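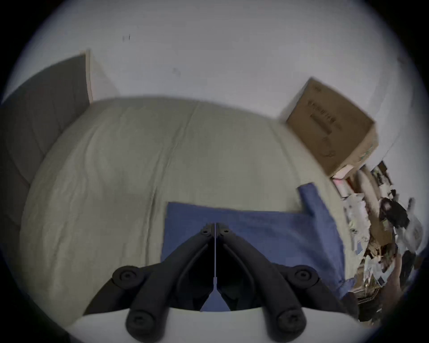 Haugen Street Tenants' Association
Minutes of the April meeting
Held in the ground-floor lounge, 7:00 p.m.

Present: Siv Bråten (chair), Meinrad Wieser, Ingvar Vídalín, Abelardo Ccori, and 13 other tenants who signed the sheet.
Apologies: none received.
Minutes taken by Mathis Riviere.

1. Minutes of the last meeting

Approved with one correction. Meinrad asked that "the landlord will fix the boiler" be changed to "the landlord said the boiler would be fixed." Agreed.

2. Proposed change to heat billing

Siv read out the letter from Sultdale, the management company. Sultdale wants to stop including heat in the rent and bill each apartment by meter. The meters would be put in by Tromis, who would also read them and send the bills. The letter says that "most households" will pay less.

Meinrad asked which households. The letter does not say. He pointed out that the top floor and the two end stacks lose heat through three outside walls or the roof, and that those tenants will pay for the building's missing insulation whatever they do with the thermostat.

Ingvar said he was in favor of metering in principle. He keeps his radiators off in two rooms and does not see why he should pay for people who open windows in January. Several people said the windows are open in January because the valves are stuck. Ingvar accepted this as far as the valves went.

Siv had asked Sultdale for the figures behind the claim. She got back one page. It gives an average heating cost of $895 per apartment per year under the present system and no figure at all for the new one. There is a bar chart with no numbers on the side. Abelardo asked whether the $895 included the hallways and laundry room. Siv said she had asked that too and had not been told.

Abelardo had called a cousin who lives in the Plilton buildings, where the same meters went in two winters ago. The cousin's bill for the first year was $1,777. Meinrad, who is against the meters, said to be fair that one bill from one apartment was no better as evidence than Sultdale's bar chart, and that the Plilton apartments are larger. Abelardo agreed to ask for more bills from there, with sizes and floors, before anybody repeats the number to the management.

There was some discussion of the service charge. The Tromis sample contract lists a monthly fee for reading the meters. The space where the amount goes is blank. The secretary notes that a blank space is hard to compare with anything.

Decided: the association will not support or oppose metering until it has (a) the full cost figures for the past three years, (b) the monthly fee in writing, and (c) a repair date for the valves. Siv to write. Passed, with Ingvar voting against because he thought (c) should be a separate matter.
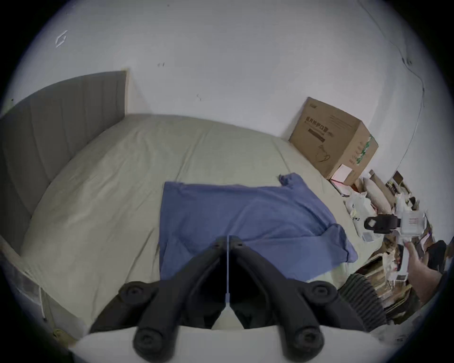 3. Night temperatures

Siv reported on the room temperatures tenants had been writing down since the last meeting. 40 forms went out and fewer than half came back. Of those, several had the same number written every night in the same pen, and Siv has set these aside.

The remaining forms do show cold rooms in the early morning, mainly on the north side. Meinrad thought they were good enough to send. Ingvar did not. People had put thermometers on windowsills, on top of refrigerators, and in one case in a closet, and he said Sultdale would throw the whole lot out on that alone, and he would too.

After some back and forth it was agreed to do it over, with the same cheap thermometer in each apartment, placed at chest height on an inside wall, read at 6 a.m. and 10 p.m. for two weeks. A tenant from the fourth floor asked who was getting up at 6 a.m. Readings may be taken at 7.

Mathis to redo the form so the thermometer's place has to be filled in.

4. Front door

The lock was replaced and is sticking again. Sultdale marked the job "complete" on the tenant website the morning before the locksmith came. Abelardo has a printout showing this and will keep it. He suggested that from now on we save the status page for every repair on the day it changes. Agreed, though Meinrad doubted that anyone would keep it up past June.

5. Bike room

Sultdale has offered to "explore options" for a second rack. The same words were used in last year's letter. No action until they come back with a measurement or a price.

Ingvar asked if tenants could buy a rack themselves. Siv said the lease does not allow anything to be bolted to the floor. Ingvar asked about a rack that is not bolted to the floor. Siv to check.
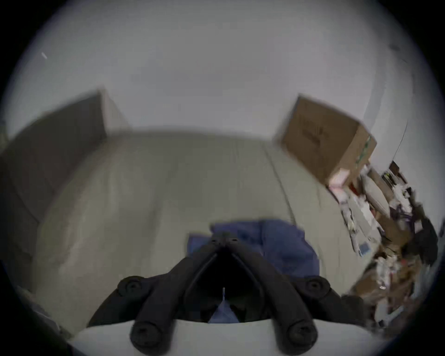 6. Money

Balance is small and unchanged except for photocopying. Abelardo proposed paying for an hour with a tenant lawyer to go over the Tromis contract. Meinrad wanted to know what the lawyer would be asked, as the last one charged us for reading the lease aloud. It was agreed to send written questions ahead of time and ask for a fixed price. The questions are:

Can heat be taken out of the rent before a lease ends?
Does the rent have to come down when it is, and by how much?
Who pays when a meter is wrong?

Passed with no votes against.

7. Other business

A tenant on the second floor said that a man from Tromis had knocked and asked to measure her radiators. She did not let him in. Siv said no notice of any visit had been given to the association and that tenants are free to ask for one in writing. Ingvar had let the man in and said he was polite and spent ten minutes measuring a radiator that does not work.

There was a request for shorter meetings. Noted.

Actions

Siv: letter to Sultdale on item 2; check the lease on racks.
Abelardo: Plilton bills; lawyer's price; keep the lock printout.
Mathis: new temperature form.
Meinrad: list of apartments with stuck valves, by floor.

Next meeting in the same room, once Sultdale has replied or after four weeks, whichever comes first. Meinrad asked that it be recorded that he expects four weeks.

Meeting closed at 8:50 p.m.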